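Burnbridge Community Board > Home & Garage > White desktop, gray smudge, losing the will

mbevan
Posted November 23, 2021

Bought a secondhand desk from a couple over in Dornden. White top, thin gray edge, looked great in their dim spare room. Got it home under a real light bulb and there's a long gray smudge across the top. I've tried dish soap, I've tried glass cleaner, I've tried ignoring it. The smudge is winning. What do people use that won't take the finish off? I paid 40 dollars, so I'm not calling in a restoration expert.

Mererid

tedaberg
Magic eraser. Wet it, wring it out, go easy. Done.

iolo_e
Please don't do that. Those sponges are very fine sandpaper with good PR. You'll get the smudge off and be left with a dull patch exactly the shape of your elbow, and then you'll be back asking how to get rid of a dull patch. Ask me how I know. My kitchen table has a matte oval on it the size of a serving dish.

tedaberg
I've used one on my counters for 6 years.

iolo_e
And have you ever looked at them from the side, with the window behind?

tedaberg
I have not, because I have a job.

mitsuko.i
Before anybody scrubs anything, what kind of smudge is it? Rubber feet from a monitor or a printer will leave gray marks that soap won't touch. Same with a cheap mouse pad. Rubbing alcohol on a white cotton cloth, small spot first, somewhere you won't see it. If gray comes off on the cloth you've got your answer. If nothing comes off, it may be down in the surface, and then Iolo is right and you should leave the sponge alone.

Also, is the top a flat sheet or does it have a coating on it? Some of the ones Maddocks used to sell had a film that lifts at the edges if you get it soaked.

mbevan
No idea about the coating. There's no label anywhere. The front edge has a little step in it near the middle, if that rings a bell with anyone. It's tilted up at the moment so I can catch the light on it.
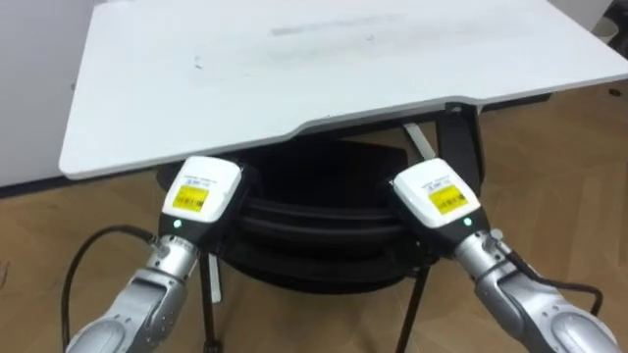 Gwilym James thinks it's graphite. He says he had the same trouble with a drafting table, years of pencil and sleeve, and what finally moved it was a plain white vinyl eraser, the kind you buy for school. No liquid at all. Work from the outside in and brush the crumbs off as you go, or you just push the gray around.

mbevan
Gwilym texted me that because he refuses to make an account here. I'm passing it along as his secretary. Unpaid.

tedaberg
A pencil eraser. On a whole desk. See you in April.

mitsuko.i
It's not a bad idea, to be fair to him. It can't hurt anything and it costs less than the alcohol. I'd try the eraser, then the alcohol, and I'd let each one have a proper go before moving on.

iolo_e
Seconded. And if neither works, there's the Bonurholm method, named for the town where my aunt lives — you put a large plant on it.

rustbucket200
Toothpaste. The plain white paste, not the gel. Got crayon off a door with it.

iolo_e
Toothpaste is also an abrasive. Am I the only person here who reads the back of things?

rustbucket200
Door looks fine. Smells fine too.

mbevan
OK, update. Did the eraser on a test patch at one end. Some of it came up. Some of it did not. The crumbs were gray, so something is moving, but I went at it for the length of a whole podcast and my wrist has filed a complaint. Alcohol tomorrow, when I can get to the drugstore. There's a small dark speck toward the front as well. I hadn't noticed it until I started looking at this desk for a living, and now it's all I see.

mitsuko.i
Leave the speck for last. Fingernail first, then a plastic card held flat. Don't use a razor blade, whatever Ted tells you.

tedaberg
I was literally typing razor blade.

mbevan
The desk and I thank you for your restraint. 2 votes for the plant so far, counting my husband.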